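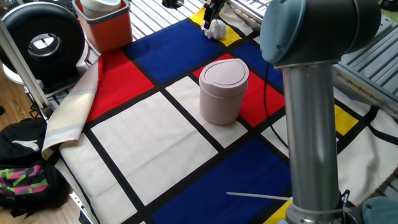 3.2 Pattern scale and the perceived size of domestic textiles

Printed cloths sold for household tables are usually graded by repeat length, the distance after which the motif starts again. Repeat length works well for florals and checks, where the unit is small and regular. It works poorly for block designs, in which the fields differ in size and the eye has no single unit to follow. The cloth in Figure 2 belongs to this second group: a Mondrian-style print with thick black lines dividing fields of white, red, blue and yellow. Its fields range from small patches of yellow to large rectangles of dark blue and white, and a small object such as the pink lidded container stands across more than one color at once. For designs of this type we replaced repeat length with two measures, the median field area and the ratio of line width to the short side of the median field.

Figure 2. Block-design tablecloth, irregular grid group.

Both measures were taken from flat scans of the cloths in the Camargo sample set, which holds 136 designs. Rangel coded the field edges by hand, and Guimarães repeated the coding on a subset without access to the first set of values. Disagreements were confined to designs with broken or brushed lines, where the edge of a field is a matter of judgment. These were kept in the set and marked as soft-edged. Designs with no closed fields were removed before analysis.

Respondents were recruited through the Skevville household panel. Of those invited, 972 completed the size-judgment task in full. Each respondent saw six cloths, one at a time, laid on a table of fixed size, and adjusted a gray outline until it matched the size the cloth appeared to have. The order was random. The table, the lighting and the viewing distance did not change between trials, and no cloth was shown twice to the same person.

Cloths with a large median field were judged smaller than cloths of the same cut size with a small median field. The direction of this effect agrees with earlier work on floor tiles and wallpaper, although the effect on cloth was weaker. Line width made a separate contribution. At a given field area, heavy lines lowered the size estimate further, and the slope was steepest for designs with high contrast between line and ground. Color count had no reliable effect once contrast was entered in the model. Soft-edged designs followed the same pattern with wider spread.

A second question was whether objects set on the cloth change the judgment. The Prino trials repeated the task with a single plain object near the middle of each cloth - a cup, a jar or a small bin. Estimates became more consistent between respondents, probably as the object supplied a familiar reference for scale. The effect of median field area remained but shrank by almost half. Object color was not varied in a systematic way, and we make no claim about it.

Drape was held constant and so remains untested. On a table with an overhang, part of the grid bends out of view and the outermost fields lose their full shape, which may alter the median that a viewer in practice perceives. The Skutora protocol allows for a measured drop on all four sides and would be suitable for a follow-up. Section 3.3 reports the same measures for woven checks.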